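수리할 권리는 나사 규격에서 시작된다

소형 전자기기의 수리 가능성을 논할 때 대부분의 글은 부품 공급 기간과 매뉴얼 공개 여부를 다룬다. 필자는 그보다 앞 단계인 체결 방식을 먼저 규제해야 한다고 본다. 부품이 창고에 있어도 하우징을 파손 없이 열 수 없으면 교체는 성립하지 않는다.

필자가 일하는 수리점 Lundedora에서는 지난 한 해 접수 400건의 분해 기록을 남겼다. 그중 151건은 접착제로 밀봉된 제품이었고, 견적서에는 외장 손상 가능성을 따로 적어야 했다. Riton의 휴대용 계측기는 십자 나사 네 개로 열리며 분해에 12분이 걸린다. 같은 용도의 Trilel 제품은 전면 유리를 가열해 떼어내야 하고 작업 시간은 그 몇 배다. 두 제품의 방수 등급은 같다.

제조사는 접착이 두께를 줄인다고 주장한다. 수치상으로는 맞다. 다만 책상 위에 놓고 쓰는 장비에서 1밀리미터 미만의 차이가 사용자에게 어떤 이득을 주는지는 제시된 바가 없다.
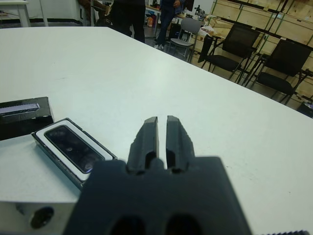 체결 등급 표시제

필자의 제안은 단순하다. 제품 상자에 체결 등급을 표기하게 하는 것이다. 표준 공구로 열리면 1등급, 전용 공구가 필요하면 2등급, 가열이나 용제가 필요하면 3등급으로 한다. 3등급 제품에는 제조사 부담의 외장 교체 의무를 부과한다. 접착을 금지할 필요는 없고, 그 비용이 누구에게 가는지만 바꾸면 된다.

Toivonen처럼 가스켓과 나사를 병용하는 업체는 이미 있다. 가스켓은 분해 때마다 교체해야 하므로 관리 항목이 하나 늘어난다. 그 정도 부담은 감수할 만하다. 등급 기준은 9월 개정 논의에 포함되어야 한다.

댓글 3

나사산: 전용 공구를 2등급으로 묶는 건 너무 관대합니다. 공구를 안 파는 회사도 있어요.

jig20: 가스켓 교체 주기 자료 있으면 올려주세요.

납땜인두: 3등급에 배터리 내장형도 넣어야 합니다. 열다가 셀 찌르면 끝이에요.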